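Sorting and Keeping: Notes for Week 5
Household Objects and Everyday Memory, evening course
Handout prepared by Rhiannon Morris

Welcome back, everybody, and thank you for bringing in so many lovely (and a few truly baffling) things last week. I'm still thinking about the cookie tin of keys. I promised to write up the part of the talk I rushed through at the end, so please forgive me if these notes wander a bit. They're meant to be read with a cup of something warm.

We began with a plain question: why do families sort their belongings the way they do? Most of us never decided where the buttons would live. They went into a jar because a grandmother put them in a jar, and then the jar moved house with us. I'd like you to hold on to that thought, because the reading for this week (the long chapter on seasonal storage) depends on it.

The chapter's author makes a distinction I find very useful. Some things are sorted by kind, so that all the scissors are together whether they cut paper or fabric or hair. Other things are sorted by occasion, and these are the ones that come out once a year and go back again: birthday candles, picnic blankets, holiday trinkets. Kind and occasion pull against each other all the time. A tablecloth is a tablecloth, but the one with the holly border lives in the attic with the ornaments, and you'd be quite put out to find it in the linen closet in July!

Small things make this harder. A big object more or less tells you where it can go, simply by not fitting anywhere else. Little pieces, like white toy bones spread over a gray-blue tabletop, could go with the toys, with the party things, or into that drawer every kitchen seems to have.
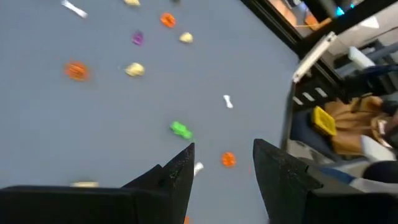

Bleddyn Skyrme objected at this point that the kitchen drawer is a category too, and a perfectly respectable one. It holds whatever you might need in a hurry, he said, so it's sorted by urgency. I've been turning that over ever since, and I think he's right. Let's add urgency to our list beside kind and occasion. Eluned Ifans then wondered where we'd put things kept out of guilt, such as presents we never liked, and I'm afraid we laughed so long that I never answered her. We'll come back to guilt in the spring.

Now, containers. I spent a good while on these because they're easy to overlook. Once a family has a bowl or a bin for something, the container starts to make decisions of its own. It fills up, and then somebody has to choose what leaves. It also has a color, and children in particular learn the color long before they learn the label. Ask a grown woman where the crayons were kept in her childhood home and she'll often say "the green one" before she can tell you whether it was a box or a basket.

You may remember my two invented words from the board, which I use only because the proper terms are so dull. A skokik is a container that has kept its name after its contents changed (the bread bin full of batteries). A cirniteck is the opposite, a container that never got a name at all, and has to be pointed at. My own house has far too many of the second sort. With a row of open ones, say a green bin with a pink bowl and an orange bowl beside it, color does nearly all the work of naming.

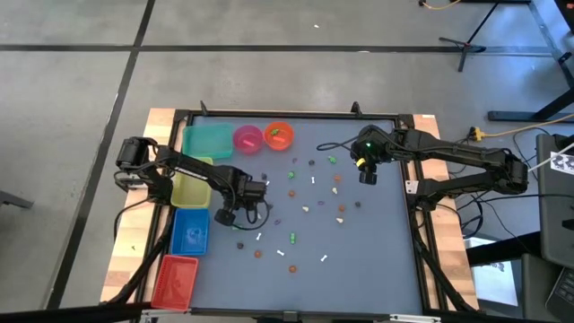
Keeping a household inventory

For your project, please choose one shelf, drawer or cupboard and write it up as you find it. Don't tidy first! I know how tempting it is. Write down each thing in the order your hand comes to it, then go back and mark every entry K, O or U for kind, occasion or urgency. If something seems to want two letters, give it two and write a sentence explaining why.

The best model I can offer is the Watkins household book, which I passed around in a folder of photocopies. It runs to 1,065 entries, and you needn't go anywhere near that. I'd be delighted with 15 good ones. Look at how the writer handles the odds and ends on the last pages, where the tidy headings give out and we get "string, various" and "glass stopper, no bottle." Those pages tell us far more about daily life than the silver does.

A word about seasonal things, as many of you will be up to your elbows in them this December. Write down what came out of the box together, even if it makes no sense to you. Halloween toys that have got in among the Christmas lights are worth a line in the inventory. They show you how the boxes were packed and who was in a rush. Nearly every home with children has a stretch of table where everything gets spread out before it's put away in its bins, and that in-between stage hardly ever makes it into the written record.

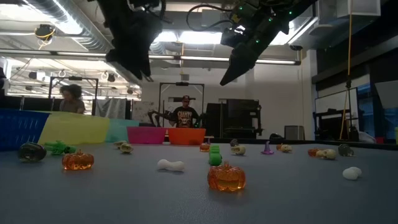

Angharad Lewis asked whether it would be cheating to interview a relative about the contents. Please do! I'd only suggest that you finish the list on your own first, and then read it aloud to your mother or uncle or whoever it may be, and write their remarks in a second column. People correct a list much more freely than they answer a question. Urho Keskinen added that his aunt talked for an entire evening about a potato peeler, so do leave yourselves plenty of time.

Practical matters

Inventories are due on 13th December, on paper if you can manage it. Handwriting is very welcome and crossings-out are fine.

Please read the first 3 sections of the Prirar packet before we meet again. The fourth is heavy going and can wait.

If you borrowed one of the photocopied folders, do bring it back, as the next group will want it. And whoever left a blue umbrella by the radiator, I have it in my office.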